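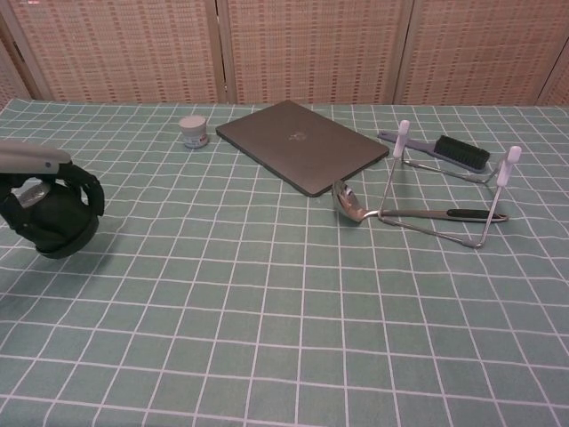
A closed laptop and a small white jar on the green checked tablecloth.

Citava word lists

Citava is a growing set of word lists for people who love crosswords and want to set their own! There are 600 entries so far, in 33 plain text files, one file per theme. Birds, rivers and baking are the biggest. Knots is tiny but I'm very fond of it.

Each line has the answer, its length and a clue, split by tabs. Spaces and hyphens are left out of the answer but kept in the length, so "tea towel" is TEATOWEL (3,5).

Changes, November 4, 2021
Ebise Lemma sent in 40 lovely cheese clues (the one for Stilton made me laugh out loud). 29 doubles removed from Rivers.

Known gaps
Plurals are patchy. Weather has no clues yet, only answers.

Use the lists however you like, and do send me your grids – I solve every one.

Ctibor Hubáček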